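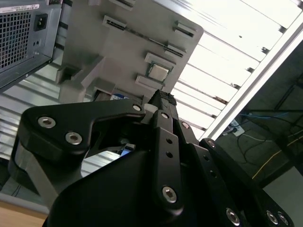 Week 5: Choosing and rolling out team software

Module tutor: Anwara Kodikara
Reading for this week: the Kadunero case pack, sections 2 and 7

Last week we looked at how office software is sold. This week is about what happens once the contract is signed. Most firms buy a chat or file-sharing tool by the seat, paying a set fee each month for every named user. The fee is easy to compare between suppliers. The cost of moving people over is harder to see and is often left out of the budget.

Key terms

Seat: one named user account that is paid for.
Pilot: a short trial with one department before the wider launch.
Single sign-on: one login that covers several programs.
Retention: how long messages and files are kept before deletion.

The Kadunero case

Kadunero ran its pilot in April with 30 staff from the accounts team. Lieven Boersma, who led the project, chose Voreck over Lunholm on the strength of its search function. Old email threads were not imported, and staff kept both systems open for the length of the trial.

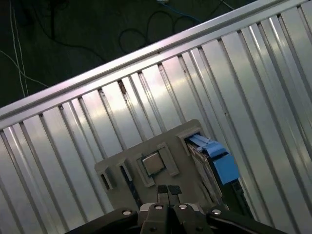
The pilot report lists two complaints. Staff did not know which channel to use for urgent matters, and outside contractors could not be added without buying a full seat. Iresha Mridha's note in the case pack sets out how guest accounts were later agreed with the supplier.

For the seminar

Read the pilot report and write one page on whether five weeks was long enough for the trial. Bring a printed copy. Gunther Pfeiffer will take the second group.

Written work is due on December 15, 2025. Hand it in through the module page.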